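Rustorix > Newsletter > From the simulation room

July 12, 2021
By Hermine Camenzind

Setting up the box cell in Grerkell

Since March our small group at Rustorix has been preparing a virtual cell in Grerkell, the simulator which Heidrun Imhof maintains for us. The cell is a simple one: an arm, a white table and a cardboard box, placed in a furnished room with a bedroom corner and a double door. The task for the arm is also simple. It must go to the box, take it and put it down again in another place on the table. I would like to report what we had to adjust before this could be run overnight.

The first matter was the touch height. In the old settings the finger stopped 6 millimetres above the box and closed on air. Heidrun found that the height of the table had been entered twice, once in the room file and once in the arm file, and the two values did not agree. We now keep it only in the room file. After this correction we ran the approach 100 times, and in 98 runs the finger met the box where it should. The two others we are still looking at; both began with the arm fully stretched.

The second matter was the markers on the wrist. The program Auer reads them to know where the wrist is, and it is sensitive to strong light. The table top is very bright in the rendering, and I have lowered the lamp a little in the newest room file — it is not yet in the version which everybody uses.

Then came the viewpoints. Each time the room file is changed, somebody must go through the saved views one by one and check that walls, doors and furniture are still where they belong. There are 146 of these views at present. It is slow work, but in May it showed us a door hinge which had moved into the wall, and no automatic test had noticed it. 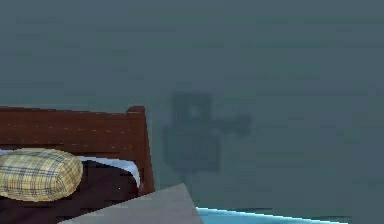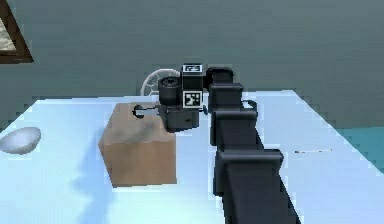
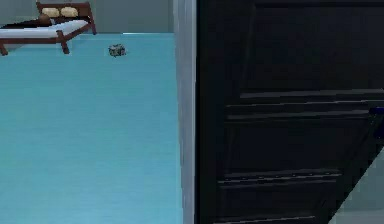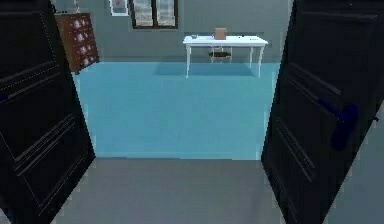 Views from the Grerkell room: the second has the arm at the cardboard box, the last looks through the doorway to the table.

For colleagues who want to look after the cell themselves, the order of work is as follows. Load the room file first and the arm file after it. Let the arm go to its rest position and compare the joint values with the sheet in the shared folder. Start Auer and wait until both markers are reported. Only then start the box task. If a marker is lost during the run, please stop the task and save the log before you restart, as the restart overwrites it.

The next step is the connection to Platorer, where the night runs are planned and the results are stored. Heidrun has the first version on her computer and will show it at our next group meeting. Questions about the room file can be sent to me, and questions about the arm to her. She is away on Fridays until the end of the summer.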